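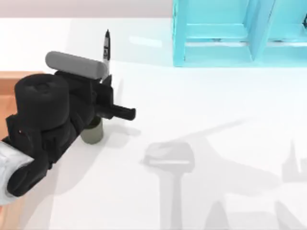 Figure 9. Simulated table view with the gripper over the white tabletop and the shelf unit at upper right.

4.3 Checking the simulated scene before a planning run

Use this section after the Luston planner has been installed and the arm model has loaded without errors. You will need the scene file, the gripper profile and a free terminal window. The check does not move the real arm.

1. Start the viewer and open the scene file from the Pledwood folder. Wait until the status line reads READY.

2. Select the wrist view. The black gripper should appear on the left, joined to the white arm link. If the link is missing, the arm model and the gripper profile come from different releases. Close the viewer and load a matching pair.

3. Open the Objects panel. Each item on the table must have a collision shape. In Figure 9 this includes the olive-grey cylinder under the gripper finger, whose top is hidden from this angle. The planner takes its height from the scene file, so check the value there.

4. Click the shelf unit and set its type to Fixed. Leave the marker and both cylinders set to Movable.

5. Switch on Show Contacts. Look at any item that touches or overlaps the gripper, such as the light grey cylinder lying across the top. Items listed as Attached travel with the arm. Items listed as Free do not.

Caution: An item that should be attached but is listed as Free will be treated as an obstacle at the start pose. The planner will then stop with error 434.

6. Set the planning time limit to 60 seconds and press Plan. Do not press Send.

7. Play the path at quarter speed and watch the finger where it passes over the tabletop. If it cuts through the surface, raise the table clearance by one step and plan again.

Note: Shadows are drawn by the viewer only. The large grey shapes across the lower right of the table are not in the collision map and need no entry in the Objects panel. If you feed rendered views to the perception module, leave shadows on, as the detector was trained with them.

8. Save the scene under a new name. The original is read-only.

If the viewer cannot reach the planner, check that port 2058 is open on the planning computer and restart both programs, planner first.

Section revised 2019-06-24 by Veronika Bakos. Contact shape settings checked by Ksawery Sadowski.

For attaching and releasing items by script, go to 4.4.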